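开放日演示区安全检查表(附意见)

地点:Lanevley 展厅二号演示区
设备:Trisalar 机械手及机械臂
主办:Trekine
检查日期:2023年9月7日
检查时段:观众入场之前

一、场地
1. 观众线与机械臂最大伸展范围的距离:80厘米。合格。
意见:线的颜色和地毯太接近,建议换成黄色胶带。
2. 地毯接缝、边角有没有翘起:没有。合格。
3. 每批观众最多49人,入口处已经贴出通知。合格。
意见:通知的字比较小,后排的人看不清楚。
4. 电缆固定:基本合格。控制柜后面有一段还没有压好,请开场前处理。

二、急停和速度
5. 急停按钮4个,逐个按下测试,机械臂都停止。合格。
6. 演示速度上限设定为每秒375毫米。合格。
意见:我希望这个数值写在操作台上,换班的人也可以看到。
7. 停止以后,必须由操作员手动恢复。合格。

三、机械手和手套
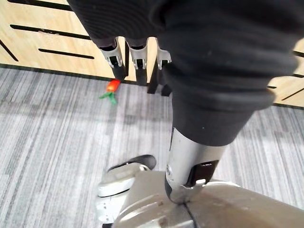
图1 机械手的黑色针织手套、腕部护套和手指,地毯上为玩具胡萝卜。

8. 手套在腕部的位置:手套收窄的地方有卷起和褶皱。暂时接受。
意见:每一场结束后请再看一次,如果褶皱向手指的方向移动,就要停机整理。
9. 手指关节的金属件:用手检查,没有松动。合格。
10. 机械臂外壳:表面有少量划痕和深色小点。只做记录,不影响演示。
11. 抓取物品:只允许用软的或者轻的玩具,不可以用玻璃制品。合格。

四、人员
12. 演示中操作员不离开操作台。已口头确认。
13. 儿童必须有大人陪同。合格。
意见:四月那次开放日,有孩子越过线去捡玩具。这次请讲解员在开始前先说明,玩具掉了由工作人员来捡。
14. Ulloa 方面的讲解员还没有做过急停练习。不合格,请在第一场之前补做,并在本表签名。

检查结果:第4项和第14项完成以后,可以开放。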